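Call for testers: Uvau kitchen simulation kit

Nesa, Bragança, is looking for people to try Uvau before it goes on sale. Uvau is a simulated kitchen in which a robot practises small jobs at the sink and on the worktop.
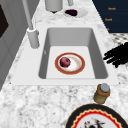 You will work from home, on your own computer, for 2 weeks. We pay 300 euros when your report has arrived. Experience with robots is welcome — but it is not necessary. The kit has 200 short tasks with plates, food and jars.

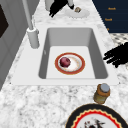

Will I need a special graphics card? one reader asked us after the first notice. No, a normal gaming laptop is enough. The download needs some patience, and we ask you to note every error, also the small ones.

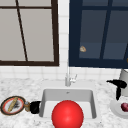
How to apply

Write half a page about yourself and send it through the Cendska form before 13 December 2025. Please say which computer you have.

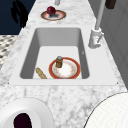

A tester from the May round told us that the manual was too short for beginners, and she was right. The new one is longer, and we would like your opinion on it too.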